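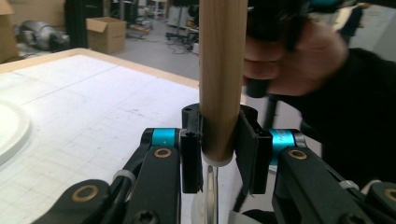
Progress report to the Hegarty small grants fund
Two-handed gripper build, Flundutbridge shared workshop
Period covered: February to May
Submitted by Živko Jurić

1. Where the project stands

The grant pays for a pair of hand-held grippers and the software to record what a person does with them. The recordings will later be used to drive the two-arm bench robot we are building in the same workshop. The application set out four stages: build the grippers, set up a work table, record a set of simple household tasks, and run the first of those tasks on the robot arms. Stage one is finished. Stage two is finished apart from the lighting. Stage three is under way. Stage four has not started and is now planned for the fall.

The last report ended with one working gripper and a second one in parts. Both are now in regular use, and most evenings the table is booked from 6:30 p.m.

2. The grippers

The left and right units use the same linkage, mirrored. We changed three things since the last report.

The first is the bushings. The early arms ran on plain drilled holes and picked up play within a few sessions. We switched to pressed bushings at the pivots and reamed them by hand. The play has stayed within what the software can correct for.

The second is the finger pads. Bare pads were fine on boxes and blocks but slid on anything round. A padded face helped, at the cost of a slightly narrower opening. We lost 3 mm and have decided to live with it.

The third is the cable routing. The cable used to swing into the linkage when the hand turned over, and it was pulled out of its connector twice in one week. It now runs along the side of the arm and is tied down. No connector has failed since the change.

Each gripper weighs 600 grams with its cable. That is heavier than planned. People can work for 20 minutes or so before their wrists get tired, so we keep sessions short and swap operators. Gorazd Hoxha has drawn a lighter outer link, and we will cut a test piece once the present round of recording is done.

3. The table and the tasks

The table carries a printed grid sheet. We use it to put objects back in the same place between takes and to check the position readings against something fixed. The sheet marks easily and will need replacing before stage four. The print file is in the project folder, so this is only the price of the paper.

The first task is the mug tree. The operator steadies the stand with one gripper and takes a cup off or hangs it back with the other. It was chosen for practical reasons: it needs both hands, a failed attempt rarely breaks anything, and the stand is easy to reset. It has also been harder than the application suggested. A steel cup is slick and reflective, and when it swings on its hook the operator has to wait or follow it, and the recordings show both habits. We have asked everyone to wait.

Round posts are the other difficulty. If the pads close on a post a little off center, the whole stand turns. We now practice on the post alone before a session, with no cup, until the grip lands square.

We have 60 usable takes of the mug tree task. The target for this stage was higher, and the shortfall comes down to the weeks lost to the connector problem. Takes were thrown out mostly for dropped tracking, which happens when an operator leans over the table and blocks the view of the marker plates. A note on posture has been added to the sign-in sheet.
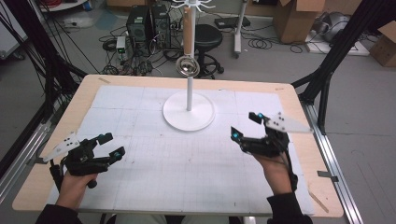

Gorazd Hoxha would like it put on record that he thinks the mug tree should be split into two tasks, one for taking the cup off and one for hanging it up. In his view hanging is at least twice as hard, and mixing the takes will give the robot a poor idea of both. He also asked that the next task use something soft, such as a folded dish towel, before we move on to anything with a lid.

I agree with the first point, and the takes already made are being sorted that way. On the second I would like to finish the mug tree before choosing.

4. Software

Recording runs on Rekel, the logging program we wrote for the project. It stores the position of each gripper, how far the jaws are open, and the video. The one serious fault this period was a timing drift between left and right, which grew over a long session. We found it in March. Both units now take their time from the same computer, and the earlier takes have been corrected where possible. Where they could not be, they were deleted and are not part of the number given above.

5. Money

Spending is inside the budget. The bushings and screws came from Prolia and cost less than expected. Cables cost more, as we bought two sets. Machining time at the workshop is charged by the hour and we have 8 hours left, enough for the new outer links if the first test piece is right. If it isn't, we will need to move a small amount over from the travel line, and I would ask for your agreement to that now – it would save a separate request in the summer.

6. Safety and shared use

The workshop is used by other groups, and the floor near the table has too many cables on it. We have agreed with the other members to fit cable covers along the walkway side before the end of June. Boxes of stock will go to the back store as soon as there is shelf space. There have been no injuries.

7. Next period

– Finish the mug tree takes, off and on recorded separately
– Cut and fit one lighter outer link, and weigh the result
– Hang the two overhead lights
– Replace the grid sheet
– Choose the second task
– Mount the first robot arm and run it without a load

The next report will go in at the end of September. Anyone from the fund who wants to see the table in use can come on any recording evening, and a message to me the day before is enough.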